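Home | Topics | Ask a Question | For Grown-Ups

What Is Data, and Why Do Computers Want So Much of It?

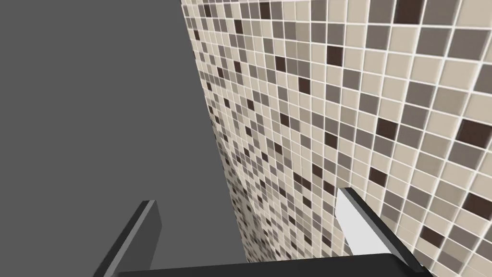
By the Juntunen Junior Science Desk, writers for young readers

Have you ever kept a list of the birds in your yard, or marked your height on a door frame? Then you have already collected data! Data is just information that somebody has saved so they can look at it again later. It can be numbers, words, sounds, maps, or even the wiggly line your finger makes on a tablet.

A little bit of data is easy to handle. Let's say your class has 32 students, and everyone writes down a favorite lunch. You could sort those slips of paper on a desk before recess and still have time to find your shoes. But now think about the whole town of Skatthorpe, where the library lent out 1,105 books in March. Who wants to sort that many slips by hand? A computer doesn't mind one bit, and it can put them in order before you finish a yawn.

When there is so much data that one ordinary computer can't keep up, people call it "big data." Then lots of computers share the work, a bit like a family doing a giant jigsaw puzzle, with one person on the sky and another on the grass (and somebody always hunting for corners).

Computers are good at spotting patterns – things that happen again and again. The library might learn that space books are borrowed most on rainy days. That's handy to know! Still, a pattern can fool you. If only 6 people answered a question, their answers may not tell you what the whole town thinks.

Some data is about you, like your name, your birthday, or where you live. That kind is special, so please ask a grown-up before you type it into a game or a website.

Try it yourself: write down the weather every morning for two weeks, and then see what patterns you can find.

Contact us | © Juntunen | Back to top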